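Undcombe Residents' Association
Minutes of the January meeting

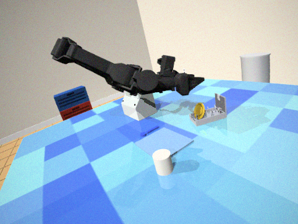
Robot arm and checkered table, computer rendering

Present: 22 households represented. The meeting opened at 7:04 p.m. The chair's seat was taken by the vice chair for the evening.

Minutes of the last meeting
Accepted with one correction. The culvert at the bottom of Moynihan Lane is the county's to maintain, and the earlier minutes had it down as ours.

Parking on Moynihan Lane
Cars are still being left on both sides of the lane at school pickup. The trash truck has had to back out twice, and one resident's mailbox post was knocked over. Members talked over two choices: signs on the north side only, or asking the township to paint the curb. Several people on the north side felt they would be losing spaces their visitors use. Agreed to ask the township for a painted curb from the hydrant to the corner and to leave the rest alone for now. The secretary will write the letter.

Footbridge
The contractor, Hamari, has looked at the footbridge over the creek. Two of the boards on the far side are soft and the handrail bracket is loose. Their price to replace the boards, refit the bracket and treat the whole deck is $495. A member asked whether residents could do the boards themselves. The feeling was that the bracket needs proper anchors – and the bridge gets heavy use by children. Price accepted, 18 in favor, 4 against. Work to be done once the ground dries out.

Snow clearing
There were complaints that the path behind Virnach Court was missed after the second storm. It was left off the route map when the map was redrawn. It will be put back on. Salt bins are full apart from the one by the bus shelter, where the lid has split and the salt has set hard. A new lid has been ordered. Residents are reminded not to shovel driveway snow into the path.

Community garden
All 8 raised beds are taken for the coming season and there is a waiting list. Bed holders who do not plan to plant should say so before the end of March. The hose reel will go back out after the last frost. A request for a second compost bin was put off to the next meeting, when a site can be suggested.

Any other business
The streetlight outside the laundromat is out again and has been reported. One member asked that the newsletter be sent by mail to people who do not use email. Agreed, if they leave a name and address in the box at the library.

The meeting closed at 8:22 p.m. The next meeting will be in the same room. Items for the agenda should reach the secretary a week ahead.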